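Notes for session four: listening to people about the places they live

Welcome back, everybody, and thank you for the lively discussion last time (I am still thinking about the allotment argument!). This handout goes with the session on oral history interviewing. Please read it before you go off to do your first recording, and bring it along with your scribbles on it, as I do like to see scribbles.

## Before you meet

Write to your speaker first, or ring if they prefer it. Say what the project is, how long you would like, and where the recording will be kept. Ours go to the Conora collection, and the consent form is at the back of your course folder. Ask for 70 minutes and try to stop before then. People get tired, and so will you.

A kitchen or dining table is usually the best spot, with something to drink within reach, and the fridge switched off if your speaker doesn't mind. (Do switch it back on. I once forgot, and there was a trifle in it.)

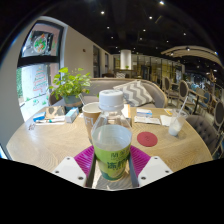

Should I send my questions ahead of time?

Send a short list of topics and keep the questions themselves to yourself. Topics set people remembering, whereas a full list tends to bring out a prepared speech, and it is very hard to get someone off a prepared speech once they have started.

## Asking

Begin with something easy and roomy. "Tell me about the street you grew up in" has never let me down. After that, follow whatever you are given. If your speaker mentions the Skarkon mill in passing, let them finish, then go back to it: what did it sound like from outside, who went in first in the morning, what did people carry?

Try very hard to leave silences alone. Count to five in your head. The second half of an answer often arrives at four.

Dates are slippery, and it is kinder to ask "was that before you were married?" than to press for a year. In the Clokska recordings one speaker places the big flood in 1871, while the parish book has it a year earlier. We keep her version in the transcript and put the other in a note.

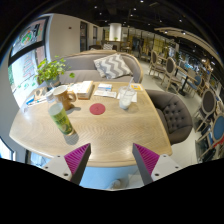

What do I do if my speaker says something I know to be wrong?

Leave it alone while the recorder is running. You can ask how they came to hear of it, which may be far more interesting than the correction, and you can add a note when you write up.

## Writing up

Transcribe within the week, while the voice is still in your ears. Keep dialect words as spoken. Leave out most of the ums, but keep any that plainly mean something. Mark laughter in square brackets, and put the time in the margin every 2 minutes so that the rest of us can find our way about.
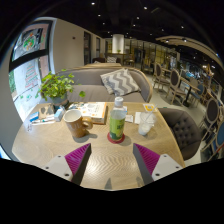
Zinhle Makhubela wrote to me after last year's course that she would add one thing: read the transcript aloud to your speaker if you possibly can, and don't simply post it. Hers changed only one word, the name of a dog, and then talked for another hour.

## For next time

- Listen to the first Tshabalala tape, side one only.
- Write down three places where you would have asked a different question.
- Bring your signed consent form, even if the interview is not until November.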